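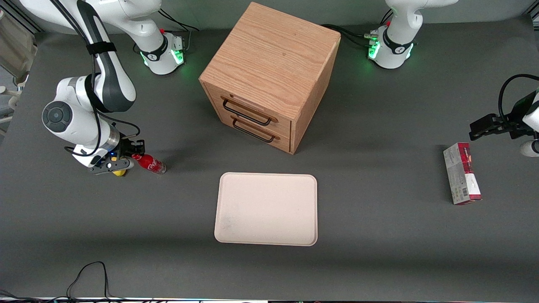
Two robot arms at the tidy-up table, with the bottle, the cabinet, the tray and the carton.

Science for Kids > Robots > When Things Go Wrong

Why Did the Robot Stop?

Hi, I'm Wanda! I work in a robot lab, and my favorite days are the ones when something breaks. (Don't tell my boss, Vaughn Crenshaw. He likes the quiet days.) I want to tell you about the time one of our arms quit in the middle of picking up a soda bottle, and how we found out why.

First, the job. We call it the tidy-up game. We put some ordinary things on a table, like a bottle, a tray and a little cabinet with two drawers, and the two arms have to move them where they belong. You could do it in less than a minute, probably while singing. For a robot it's hard work!

Each arm has a gripper on the end, and the gripper has two fingers. Just two! Try it yourself sometime. Hold out your thumb and one finger, tuck the rest away, and pick up a bottle that's lying on its side. Did it roll? Ours rolls all the time.

So one morning in August we started the game. The right arm went down to the bottle, closed its fingers, lifted a tiny bit and then... nothing. It just froze there. A message came up on my computer that said FOLLOWING ERROR, JOINT 4.

What does that mean? Well, a robot arm has joints, a bit like your shoulder and elbow and wrist. The computer tells each joint where to go, and a little sensor inside the joint tells the computer where it really is. They check with each other 200 times every second. If the two answers don't match, something is wrong, and the arm stops moving. That's called a fault.

Imagine you're walking down the stairs in the dark and you think there's one more step, but there isn't. You know that bump in your tummy? You stop right away and feel around with your foot. The robot does the same kind of thing, only without the tummy.

I thought the bottle was too heavy. That was my first guess and it was wrong. We took the bottle away and tried the same move with empty fingers, and the arm froze again, in the very same spot. Then I blamed the program. My friend Lyle Begay read through all 1,434 lines of it (he drank a lot of tea that day) and it was fine.

It was Witold who got it. He didn't look at the computer at all, he looked at the cables! An arm needs cables for power and for messages, and they have to bend whenever the arm bends. One of them had been strapped down too tight. When the arm folded up past a certain point, the cable pulled tight like a dog leash, and the joint couldn't get where it was going. The arm wasn't broken. It was stuck on its own cable!

We undid the strap, gave the cable a nice loose loop, and strapped it again. Then we ran that same move 27 times. No fault. I did a small dance.

Now the important part. While the arm was frozen, we kept our hands away from it. A robot that is standing still isn't always a robot that is turned off. It might be waiting, and it can start up again faster than you can pull your fingers back. It can't feel sorry, either. Before Witold touched that strap, we pushed the big red stop button, switched off the power, and waited 20 seconds. Even grown-ups who have done this for years do it every single time.

If you ever visit a place with robots, stay behind the line on the floor and ask before you go closer. And if you see one stop all of a sudden, tell the person in charge what it was doing just before. That's the first thing I'd want to know.

Try this at home: tie one end of a piece of string loosely around your wrist and hold the other end against your shoulder with your other hand. Pull the string snug while your elbow is bent. Now try to straighten your arm. Feel the tug? You've just made a joint 4 fault.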